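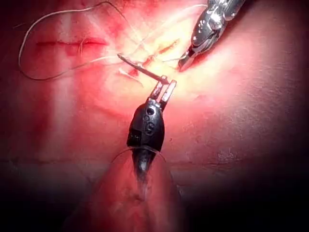

Gandale in February, off the forward tees

I played Gandale on Saturday with Britta Petersen and Timo Ehlers. It is a nine-hole course with 2 sets of tees per hole, so going round again gives you a full eighteen if you have the daylight. We did not, and played nine off the forward markers, which the card gives as 2,047 yards. That makes it a short course on paper. It plays longer in winter, as the fairways sit on clay and the ball stops close to where it lands.

The first is a plain par four with a ditch on the right. Driver is the wrong club. I hit a five iron and then a wedge, and made four. Britta hit driver and found the ditch.

The third is the hole most people talk about. It is a par three over the pond to a green that slopes from back left to front right. The tee was well forward and the flag was at the back, so the card yardage was of little use. I took one club more than the number and was still short. The bank in front of the green has been cut lower than it was in autumn, and anything landing on it now runs back down.

The fifth is the longest, 372 yards, and turns left at the old barn. The line is the right-hand edge of the barn roof. Further left than that and you are blocked out by the poplars, with a low punch as the only shot left. Timo tried to carry the corner twice (the first ball was never seen again) and wrote down an eight.

Greens: slow but true. They had been spiked and sanded, and the sand had mostly worked in. I hit every putt firmer than looked right and still left four of them short. The sixth green has a new drain along the back — the turf over it is soft, and there is a free drop under a local rule posted by the first tee.

Bunkers on the seventh and eighth were out of play for repair. The eighth is a good deal easier without them.

I was also trying out the Terneteo push trolley, which replaces the Diekmann I had for years. It folds flatter and the brake holds on the slope beside the fourth tee, where the Diekmann used to creep. The scorecard clip is poor. It sprang open 3 times, and I ended up keeping the card in my back pocket.

I went round in 39. Seven of those shots were on the last, where I went out of bounds from the tee. Next month we play Vostitz, which drains better and should be off the full tees by then.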